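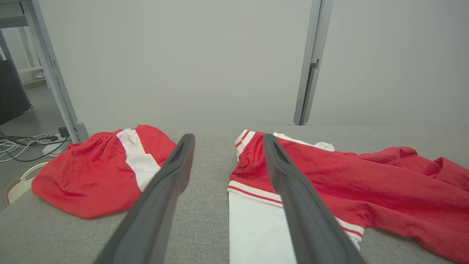

August, 6 a.m.

Awake before the alarm, with knees that belong to somebody older. Yesterday was the Zellville to Pindau run, 81 finishers, of whom I was one in the loosest legal sense. My training plan called for 120 miles over the summer. I did about 30, and several of those were to the bakery.

The first half is flat and lies to you. Then comes Birkier Hill, where a man dressed as a carrot went by me breathing through his nose. I have decided he took the bus.

Pindau gave us orange slices and a speech. The mayor said 3000 people had lined the route. I must have run past while they were all at lunch.

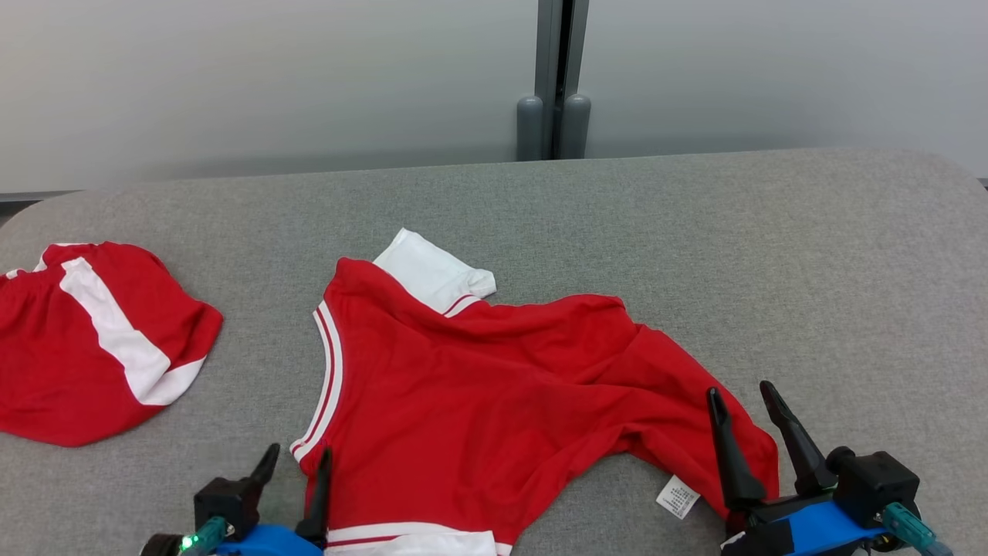
Red shorts, red jersey.

Ate an entire lasagna at 4 p.m. and went down the stairs backward. Already signed up for Bangash in the spring. It has two hills. I read that after I paid.

Home | Diary | Races | Older entries | Contact

Comments

The carrot beat me too. No bus.

Backward is the only way to do stairs. Try ice.

Bangash has three hills, they just don't name the last one.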